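Learning the Family Language: A Conversation with the Coordinator of the Clulia Heritage Language Program
Mar 7, 2020

The Clulia Heritage Language Program opened with a single evening class in a borrowed meeting room above the Motaung Street library. It now offers classes at three levels, a reading group, and a summer session for families. The Office of Community Learning spoke with the program coordinator about the people who enroll, the methods the teachers use, and the changes planned for the coming year.

The coordinator came to the work as a parent. "I grew up hearing one language at the dinner table and answering in another," she said. "When my own children were small, I found that I could scold them and feed them in my mother's language, but I could not explain a rainbow. I did not have the words. I had stopped adding to them when I was six."

That experience is common among the adults who register. Many understand a great deal of what their older relatives say and speak very little in return. The program calls these students receptive learners, and it places them in separate classes from those who are starting with no background at all. According to the coordinator, mixing the two groups in the first year caused difficulty on both sides.

"The true beginners felt slow, and the others felt like frauds," she said. "A person who can follow a whole argument between two aunts but cannot ask for the salt is in an odd position. That person needs to talk, and needs to talk in a room where mistakes are ordinary."

Enrollment for the current term stands at 46 adults, divided among the three levels. Each course runs for nine weeks. Classes meet in the early evening, and a supervised homework room is provided for the children of students who would otherwise be unable to attend. The program does not give grades. Students who wish to have a record of their work may ask for a letter of completion, which some employers in the Vesex area accept toward their continuing education requirements.

Asked what surprises new students the most, the coordinator spoke about kinship terms. The language taught at the center has separate words for a mother's older sister and a mother's younger sister, and a further set on the father's side. Students often arrive knowing the word they use for a certain relative and believing it to be that relative's name.

"We had a gentleman who had called his great-uncle by one word for his entire life," she said. "In the third week he learned that the word meant 'the younger one.' His great-uncle was well past eighty. He went home and telephoned his cousins about it."

The program's textbook has been a matter of some discussion. For several years the teachers used a printed course prepared for travelers, with chapters on hotels, train tickets, and currency. Students found little use for it. The staff has since written its own materials, built on situations that come up in the home: visiting a sick relative, declining a third serving, asking an older person about a photograph, leaving a message. The collection, known among the staff as the Femari readers, now comes to 360 pages in loose binders. A bound edition is under review.

"The binders are ugly and they fall open in people's bags," the coordinator said. "But we can take out a lesson that does not work and put in a better one the following week. I am in no hurry to lose that."

Writing is introduced later than many students expect. The first level is taught almost entirely by ear, and the script is held back until the second. The coordinator acknowledged that the decision is not popular with everyone. Some students feel that a language is not real to them until they can see it on the page, and a few have bought children's workbooks on their own and moved ahead of the class.

"I do not discourage it," she said. "I only ask that they keep coming to the speaking hours. We have had people who could write a beautiful letter and would not say good evening to the teacher." 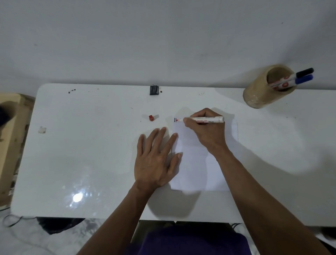

When the script is taught, it is taught by hand. Students learn a small number of letters at each meeting and write short words from the first day, usually the names of family members. Typing is left to the end of the second level. The coordinator said that students remember the letters better when they have formed them many times, and that older relatives tend to respond warmly to a handwritten card - even one with errors in it. Several students have reported that a grandparent returned the card with corrections, and one such card, with its owner's permission, is kept in the office.

The program is also taking steps to hear from those older relatives directly. Beginning in May, the center will hold a monthly conversation hour at which fluent speakers from the neighborhood sit with students in pairs. The hour will have no lesson plan. Speakers will be asked to refrain from switching to English, a request that the coordinator expects to be difficult to honor.

"They are being kind when they switch," she said. "They see someone struggling and they want to help. We will have to ask them to be a little less kind for an hour."

Regional differences present another question. Speakers in the area come from several districts abroad, and their vocabulary for food, weather, and household goods varies considerably. The teachers present the most widely understood word first and then invite students to report what is said at home. Disagreements are recorded in a shared notebook. The page on dumplings has been extended twice.

Funding for the program is secure through the end of the next term. Fees cover teaching costs, and the library provides the rooms without charge. The coordinator hopes to add a fourth level devoted to reading newspapers and short stories, provided that a teacher can be found for it.

Registration for the next course is open at the front desk of the Motaung Street library. New students are asked to arrive 15 minutes early on the first evening for a brief spoken interview, so that they can be placed at the proper level.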